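My purple wall, one year later

Print this post | E-mail to a friend
Reading time: 3 minutes

Several people wrote to me after the last post and asked the same thing: do I still like the purple tiles? I promised an answer in November, and now I have finally a free evening, so I will try to answer properly.

When I chose them, my sister thought I was making a big mistake. All kitchens in our building are white or gray. Mine was beige, with a greasy border of painted lemons that was there before me. I lived with these lemons for five years. I am not a brave person with colors, my clothes are mostly navy blue, but in the kitchen I wanted to wake up in the morning.

The tiles are from Istora, the small shop behind the market. Jadwiga Szczepańska, the owner, let me take three samples home and keep them over the weekend. I put them against the wall in the morning, at noon and under the lamp, and I advise everybody to do the same. In the shop the purple looked almost black. At home it was much softer, and the cream and orange parts came forward. I paid 400 more than I had planned, and for two months I was careful with restaurants.

The black grout was the idea of Cillian Ó Conaill, who did the tiling. I wanted white. He told me that with white lines behind a sink I would be scrubbing every Saturday, and I let him convince me. He was right about it. I wipe the wall with a soft cloth and a little dish soap, and once a month I go over the lines with an old toothbrush.

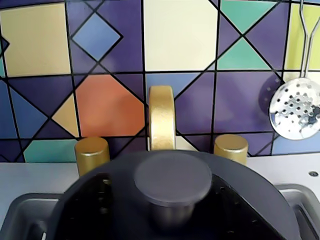

The gold color needs more care than the wall. Our water is hard, and drops leave white spots if I let them dry. I keep a dry cloth near the sink only for this. Vinegar I don't use on the metal any more – I tried it once on the left knob, was nervous for the whole evening, and decided that warm water is enough.

I also changed where I keep things. Before, I had all my spoons and ladles in a jar by the sink, and the jar was always wet at the bottom. Hanging is better for me. The skimmer I use almost every day, for dumplings and for eggs, so it has its place on the wall, and it is easy to reach when the pot is boiling over.

Would I choose the same again? Yes, but I would order more spare tiles. I have only two left, both yellow, and they are in the cupboard under the winter boots. My sister, by the way, asked me on Tuesday for the address of the shop.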